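Hi Mirela,

Time for the November update on the Trujillo training bench, and I'll start with money because I know you will too. We've spent most of the instrument line and hardly touched the furniture line, so I'd like to talk about moving some of it across before the year closes.

The big item is still the graspers. Each one is only good for a set number of uses, and I budgeted as if people would practice politely for half an hour and go home. They don't! Abla keeps the log and she has us at 324 sessions so far, well over what I guessed in the spring. Great news for the program, less great for my spreadsheet. I'd like to order 4 more instruments now and hold off on the second camera until we see what Skumden quotes for the service contract.

Pads and thread are the other thing. Suturing is what everybody signs up for, and it eats supplies. I priced pads from two places: Nindden wants $1,062 for a case delivered, and Statesari is cheaper but can take up to 13 weeks to ship. My vote is Nindden for this round, then a bigger Statesari order once we have a shelf to put it on (that's the furniture money, by the way, so please don't take all of it). 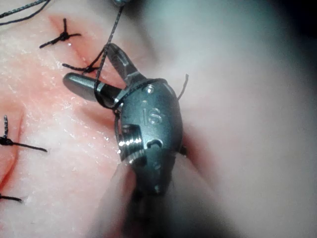

Suturing practice on the pink pad, with black braided thread around the grasper.

Rigoberto has been running the knot-tying block and wants to split it into a beginner half and a faster half. I'm for it. It wouldn't cost anything extra in equipment, but it would mean more bench hours, and Lesia would need to be paid for the evenings. I've put her hours in the revised sheet as a separate row so you can see it on its own.

One thing I got wrong — I left the drapes and the cleaning supplies out of the original budget completely. It's a small amount and I've covered it from the contingency for now.

What I need from you is a yes or no on the four graspers and on the Nindden order. The service contract can wait until Skumden gets back to me, and I'll forward their quote the same day.

Thanks as always,
Crisóforo Becerra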